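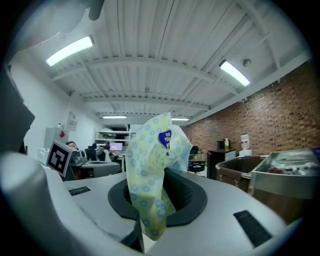 **Natanael Barbosa**

How many demonstrations per object do you need before a policy does anything useful, and who decided that? The Basance guide says 2000 episodes for a "robust" skill. No breakdown by object, no breakdown by operator, no failure rate. We're collecting with hand-held grippers and a wide-angle camera, and I have doubts about the whole recipe. Take a thin, wrinkled see-through bag. It folds over itself differently each time it's pinched, and the marker on the gripper is sharp and square next to it. I can get a clean pose for the gripper all day long. I have no idea what the model is supposed to learn about the bag.

My other worry is background. A fisheye pointed this way takes in half the building.

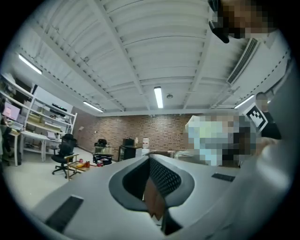 *Gripper view with a brown, cardboard-like piece in the opening and ceiling lights behind.*

If we record everything in one room, what stops the model from using the light fixtures to work out where it is? The guide says "vary the environment" and leaves it there. We have one room. Our first batch was 128 episodes in February, and training loss looked great, which tells me nothing.

**Maxence Gilbert**

Ignore the 2000. I've seen that figure copied between guides and have never found the test behind it. What I'd do in your place:

- Pick one task and one object. Record 40 episodes.
- Train, then run 10 trials with start positions you wrote down beforehand.
- Double the data and run the same trials again.

If the second result is no better, more of the same data probably won't save you. Look at what you're recording.

On the ceiling question, you can test it cheaply. Mask the top part of the view at training time and compare. When we did that on Sendurel, the masked version did slightly worse in our own room and clearly better next door. One lab, one task, so don't quote me as proof of anything.

For bags, log where the grip landed and throw out episodes where you can't tell. Loss on the training set is close to worthless here, as you suspected.

**Natanael Barbosa**

Thanks, I'll try the mask. The repeat trials are harder to sell, but fine. One thing you didn't touch is timing. With two grippers I put a timer on a screen below the table so the operator can see the seconds running, and I can't decide if it helps or just makes people rush. A rushed demonstration has a steady-looking trajectory and bad contact. I don't trust an episode count that treats those the same as careful ones.
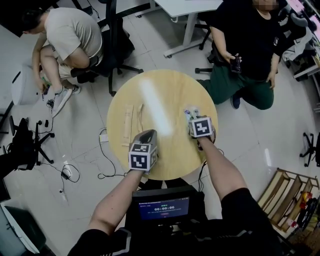 **Vullton**

Just collect more data. We used Kusuma and past a certain size the bad ones average out. Pacing never mattered for us.

**Maxence Gilbert**

Bad contact doesn't average out if every operator is bad in the same direction. Did you ever train with the fast episodes removed? If you didn't, you don't know that pacing never mattered. Natanael, sort yours by duration, drop the quickest quarter and run the same 10 trials. It costs you an afternoon.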